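Against the toy basket

Put the soft toys in the mesh bag. The orange one, with the teal straps, hanging off the closet door where a person under four feet tall can get at it. That's my whole position and I've been defending it since February, so I may as well write it down.

The other side of the argument is the nice basket. You know the one. Wide, woven, sits in the corner of the living room, costs more than the toys in it. My sister-in-law has two. Every magazine photo of a kid's room has one, with a single rabbit leaning out of it, looking rested. I had one too. I spent 5 years pushing that thing around with my foot.

What happens in a basket is layers. Top layer gets played with. Second layer gets pulled out on the way to something else and left on the rug. Third layer is never seen again until you move house. We moved from the McGrath Street apartment and at the bottom of ours there was a knitted whale I had told my daughter was lost. She'd cried over that whale. It was there the whole time, under 2 bears and a swim towel, and I had to hand it over and say sorry to a six year old in front of the movers.

Mesh, you see in. Not perfectly, the holes are small, but you get a color and a shape pushing up against the side and that's enough for a kid. It's enough for me at 8:40 at night when somebody can't sleep without the one with the ears. Which ears. They all have ears. Doesn't matter, squeeze the bag, there he is.

People say the bag looks messy. It does look messy. A full bag of stuffed animals hanging from a hook looks like laundry that's given up. I don't care, and I think we've let how a room looks at noon with no children in it get way too much of a vote. The room is for using. Most of the day there is somebody on the floor of it.

My neighbor Apinya Kongkaew disagrees with me about nearly all of this, and she's raised three to my one, so I listen. Her line is that a bag teaches stuffing. Kid shoves everything in, pulls the strap, calls it clean. A shelf teaches putting away: the bear goes here, the ball goes there, each thing has a spot and you can tell when it's missing. She has a shelf like that and it works, I've seen her youngest do it without being asked.

Fine. But Apinya likes putting things away. She finds it restful. Her kids grew up watching a person who finds it restful. Mine has grown up watching me, and I'm a stuffer. I stuff. The coat closet, the glove box, the drawer with the batteries. If I set up a shelf with a spot for everything, I'd be the one keeping it up by myself within a week, and I'd be cross about it, and the lesson she'd get from that is that tidying is a thing mom does while sighing.

So I want a system that survives the people living in it. Stuffing is allowed. Stuffing IS the system. Arms full, drop it in, done before the bath is run. 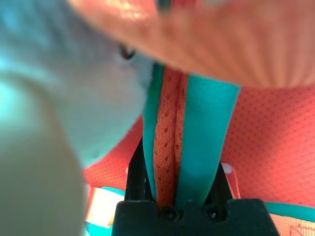 The straps matter more than you'd think, by the way. I bought a cheap net first, the kind that hangs across a corner like a hammock, and it was useless because it doesn't come down. A toy net in a corner is a display. She'd stand under it pointing and I'd fetch. A bag with straps comes off the hook, goes to the rug, gets emptied out in one big heap, gets dragged to the kitchen, goes in the car to grandma's. It's storage and it's also a vehicle. Half of what kids do with their stuff is move it from one place to another place. We keep buying furniture that assumes they want to leave it where it is.

I'll admit the dumping out is a problem. You want one toy, you get all of them. The whole lot on the rug for the sake of one small horse. Downstairs complained once about a thump, though that was a wooden train and it shouldn't of been in there to begin with. Soft things only. That's the rule I'd give anyone starting out — soft things only, hard stuff goes in a box with a flat bottom. Mix them and you get a bag that bruises your shins.

Then the matter of how many. This is where I lose people.

I read a post from a woman who'd counted every single toy in her house, down to the doll shoes, and got 2,251. She was using it as a case for getting rid of most of them. She kept 300 and felt terrific. The comments were all people swearing they'd do the same, how about 100, how about one shelf's worth, how about none and let them play with spoons. It had the mood of a diet.

I didn't count ours and I'm not going to. Counting a child's toys seems to me like counting somebody's friends. But I do think a bag is a limit that a kid can understand, and I'd take that over a number any day. When it's full it's full. You can see it's full, you can feel it, the strap won't pull closed. Nobody has to be the bad guy. If the new one's going in, something comes out, and she picks. She's good at it. Better than me, I would have kept the awful clown.

A basket never says it's full. You just keep adding on top, it gets a sort of hill. A shelf doesn't say it either, you push everyone closer together and then put a second row in front. I have watched this happen on Apinya's shelf and have said nothing (until now, sorry Apinya).

Cleaning. Quick word. Mesh breathes, the toys don't get that closed-up smell, and once a month or whenever I remember I tie the whole bag shut and throw it in the washer on cold, toys and all. Hang it over the tub to drip. I did not check whether you're supposed to do this. It's been okay. The straps have gone a tiny bit fuzzy at one end and that's the only damage so far. With the basket I used to vacuum the inside of it, with the little brush attachment, on my knees. Think about that. Vacuuming a basket.

A thing I hear a lot is that kids respect their belongings more when they're displayed nicely. I've never seen any sign of it. What she respects is the ones she loves, and those get dragged by one leg through everything. The displayed ones are furniture to her. There was a fancy bear from my aunt who sat on the dresser for a year in perfect condition, and nobody could of told you his name. He went in the bag over the winter with the rest. Now he has a name and a job (he's a dentist) and a bald spot. I call that respect.

And I think there's something a little sad in the other thing. Soft toys lined up by height on a floating shelf she can't reach. I've done it! I did it when she was a baby, because the room was mine then really, I was decorating for me and for people coming to visit. Nothing wrong with that for a while. But at some point it's her room and the toys are for grabbing, and you need to take them down off the wall and put them somewhere grabbable, and the place you put them is going to be ugly. The bag is orange. The walls are sage green. It looks terrible and I walk past it every day.

Not saying everyone has to. If you've got a shelf kid, and they do exist, have your shelf. If your basket is working and you know for certain what's at the bottom of it, great, leave it alone. But go look. Take everything out tonight, right down to the bottom, and see who's been under there.

Hook at about the height of her shoulder, screwed into the actual wood and not the drywall, I learned that one too. Pull string out of it if there is one, little kids and long strings don't mix. Two bags if you've got two kids, different colors, or you will be refereeing until they leave home.

I've got to go, bath's running.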